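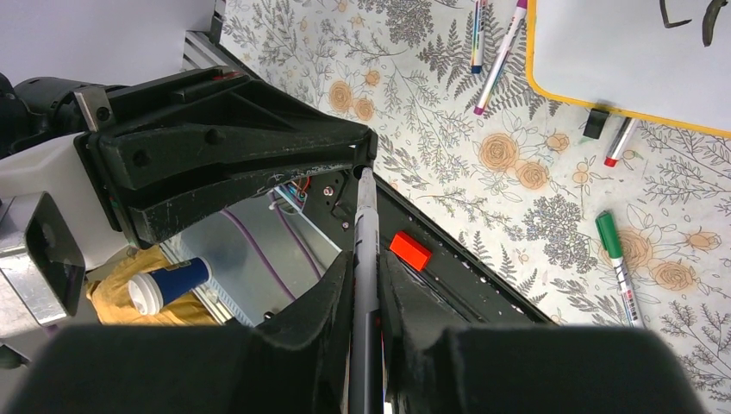
**Taking notes by hand: handout 2**

March 2, 2022

Okay, so last time I asked everyone to bring whatever they normally write in, and I got to flip through a pretty wild mix. Legal pads, the backs of receipts, one gorgeous bound thing with only the first page used (I own several of those myself, no judgment). Today we're getting into what you do with the page once it's in front of you, and I'm going to be bossy about it for a bit.

## Start with the margin

Draw a line down the left side of the page, a couple of inches in. Everything you hear goes to the right of it. The left strip stays blank until after class, and I mean blank, even if you have a brilliant thought halfway through. Put the brilliant thought on the right with a star next to it.

After class you go back and fill the left strip with questions your notes answer. So if the right side says "clay soil holds water, drains slowly," the left might say "why do the beds by the creek stay soggy?" Then you can cover up the right side and test yourself. I did this all through my geology courses and it's the only reason I can still tell you anything about feldspar.

## Write less than you want to

My own notes from my first year are awful! I tried to get every word. I have a whole notebook from a July field course near MacRitchie and it's basically a transcript with mosquito smears, and when I read it now I can't find the point of any of it. There's a page about leaf litter that goes on forever and never says why we were looking at leaf litter.

Try this with the short talk we'll listen to in class:

1. First time through, pen down. Just listen.
2. Second time, write only when the speaker finishes an idea.
3. Compare with the person next to you and steal anything good.

The talk is the one on the Dora ferry route, and the transcript is 522 words long. Aim for 49 words of notes or fewer. That will feel stingy. It gets easier by the third or fourth try, and you're allowed arrows, which don't count as words.

## Abbreviations (keep them boring)

You don't need a shorthand system. I once spent a month on one and ended up with pages I couldn't read a week later, so learn from my pain. I use these six and not much else:

- w/ and w/o
- b/c
- → for "leads to"
- ↑ and ↓ for more and less
- ? in a circle for "look this up"
- ex for an example

If a long name keeps coming up, spell it out once at the top of the page and use the first letter after that. In the Drosteso reading the town name shows up in just about every paragraph, so it becomes D pretty quickly. Watch out, though, because Dora starts with D too, and if you keep both sets of notes on one page you'll want Dr and Do.

## Ink, color, all that

People always ask me about color. I like two: one for notes, one for going back over them later. With more than that I find I'm picking pens while the speaker has moved on to the next thing. Fat tips are great on the big paper we use for group work and terrible in a notebook, where they bleed through and wreck the other side. If you only have a fat one, write on every other page.

Pencil is fine. It does fade and smudge if you're left-handed like me (the whole side of my hand goes silver by lunch), so I switch to pen for anything I want to keep past the end of term.

## Going back

Same day if you can manage it. Ten minutes. Fill in the left strip, fix the words you can't read while you still remember what they were, and write two sentences at the bottom of the page saying what the class was about. If you can't write the two sentences, that's a good thing to bring to office hours.

## For next time

- Read the Trillik chapter, pages 2 to 6, and take notes with the margin line.
- Leave the left strip empty and bring it in that way. We'll swap pages and write questions for each other.
- Loose paper is better than a bound book for this one, so it can travel.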